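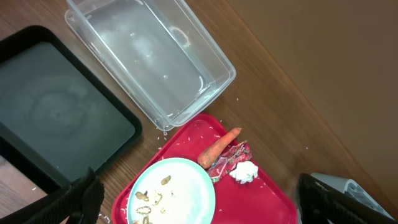 Print this page
E-mail this page

Chapter 4
Showing the Task

Chapter 3 dealt with tasks that can be written out as a list of positions. A part arrives in the same place each time, the arm goes there, the gripper closes, and the arm leaves. Clearing a meal tray does not fit that pattern. Rice sticks to the rim of a plate. A crumpled wrapper has no fixed shape, and the tissue next to it has even less. One tray may have a whole carrot on it and the next may have nothing but crumbs. Writing a position list for every tray would take longer than clearing them all by hand.

The other way is to have a person do the task through the robot while the robot records what was done. One complete run, from the first movement to the last, is called a demonstration. A program trained on many demonstrations learns to connect what the camera sees with how the arm should move next. This chapter covers how demonstrations are made, and most of it uses tray clearing as the worked task.

4.1 Two ways to lead the arm

In hand guiding, the operator takes hold of the arm itself and moves it through the task. The motors are set so that they carry the weight of the arm but do not resist a push. Hand guiding needs no extra equipment and is easy to learn. Its main fault is that the operator's hands and sleeves get into the camera view, and they will not be there when the robot works alone. It is also tiring on a large arm.

In remote control, also called teleoperation, the operator stands or sits away from the arm and moves a controller. The controller may be a handheld grip, a joystick, or a smaller copy of the arm, called a leader. When the operator moves the leader, the working arm follows. The small delay between the two takes some getting used to. New operators tend to overshoot, then correct, then overshoot the other way. These wobbles are recorded along with everything else.

The Plorkeo bench used in the exercises has a leader arm. Readers working with the Calloveo kit will have a handheld grip instead and should read Section 4.5 before starting the exercises.

4.2 What the wrist camera sees

A camera mounted at the wrist moves with the gripper. It gives a close view of whatever the fingers are about to touch, and the fingers stay in the lower part of the picture. In the opening photograph they come up from the bottom edge on both sides, with the red tray between them. A wrist view of this sort shows grains of rice one by one. It does not always show the whole job. The turquoise plate runs out of the bottom of the picture, and so does the tray.

For this reason operators should not steer by the room. If you look past the arm at the table, you will use information that the camera does not have. Ffion Lewis, who set up the tray recordings for the Wostero course, had her operators work from the screen only. Their first runs were slower, and she threw out more of them. The runs she kept were more useful for training.

4.3 Deciding what counts as done

Before recording, write down the end state. For a tray, the questions are practical ones:

Where does leftover food go, and where do wrappers go?
Does rice on the table have to be picked up, or only rice on the tray?
Is a tissue handled like a wrapper?
Is a whole vegetable thrown out or set aside?

All operators must answer these the same way. The Srisuk tray set began with 1,395 demonstrations. After review, 900 were kept. Most of the rejected runs were smooth enough, but two groups of operators had followed different rules about loose rice, and one group's runs had to go.

Order matters less than the end state, but it should still be sensible. Large, light items such as wrappers are usually taken first, as they hide what is under them. The plate is handled after that. Tipping a plate with the gripper is hard to do well by remote control, and Section 4.4 gives it a full set of practice steps.

Print this page
E-mail this page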